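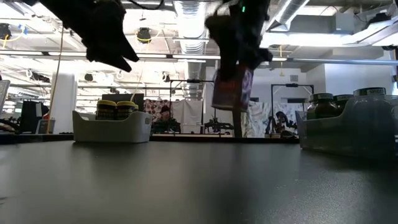 Bin sorting (small containers)

Search this encyclopedia
Print | E-mail this article
Shares 77 | Comments 9

Bin sorting is a method of household and workshop storage in which small closed containers, such as jars, vials and packets, are grouped in open bins or trays that can be carried to a table and returned to a shelf as a unit. It is used in pantries, craft rooms, school laboratories and small dispensaries. The term covers both the act of grouping and the arrangement that results from it.

Origin of the term

The expression appears in the household manuals issued by the Trallon Institute for Domestic Studies, where it was set apart from shelf sorting, in which containers stand directly on the shelf. The second edition of the manual, revised by Josefien Jacobs, added a chapter on trays and extended the method to items stored on their sides. Later guides published at Inolness kept this division and are still used in evening courses there.

Equipment

The basic equipment is an open bin with straight or slightly flared walls. A handle cut into the front wall allows the bin to be pulled forward with one hand. White, gray and clear plastics are all common. Solid white bins hide the lower part of their contents, so the lid becomes the main means of identification. Translucent bins show the outline of a container but seldom allow a label to be read through the wall.

The height of the bin matters in use. Jacobs recommended that lids stand above the rim, so that each jar can be gripped without reaching inside. Where the contents are shorter than the walls, a folded cloth may be laid on the bottom to raise them.

Grouping by lid color

In the simplest form of the method, each bin is given one lid color. Yellow lids go to one bin and green lids to another, whatever the size of the jars. Large and small jars may therefore stand together. The Inolness guides advise placing the smaller ones where they are not hidden – usually toward the front or at one end.

Lid color alone is not considered a sufficient label. Containers with similar contents often share a color, and a replacement lid can lead to error. A written label on the body of the jar is kept in all versions of the method, and bins are placed far enough apart on the table that a hand can pass between them.

Upright storage

Containers with liquid or loose contents are stored upright. Two or more placed side by side steady one another, while a single tall bottle in a wide bin is likely to tip when the bin is moved. 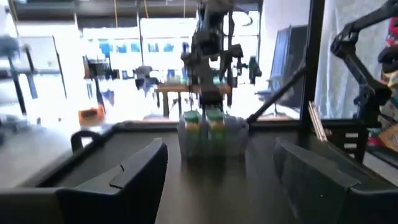
Tray storage

Trays with molded compartments are used for vials and other items too small for an open bin. The raised walls between compartments limit rolling. Vials may be laid on their sides with the caps facing the same way, provided that the caps close tightly. Paper or foam is often used to fill an unused compartment. 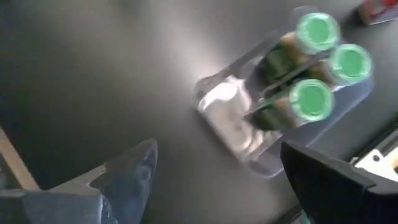
Three green-capped vials on their sides in a clear compartmented tray.

Clear trays can be difficult to see against a plain tabletop, and the Cundavgate school handbook suggests marking one corner with tape. The same handbook limits a tray to a single type of vial.

Packets and flat goods

Printed packets do not stand well among jars and are normally given a bin of their own. They are filed on edge with the printed face forward. In the Birhane variant, packets are sorted last, after all rigid containers have been put away, and the table is wiped before the bins are returned to the shelf. The Trallon manual makes no rule on the order of work.

See also: Shelf sorting; Pantry labeling; Drawer dividers

Comments (9) | Print | E-mail this article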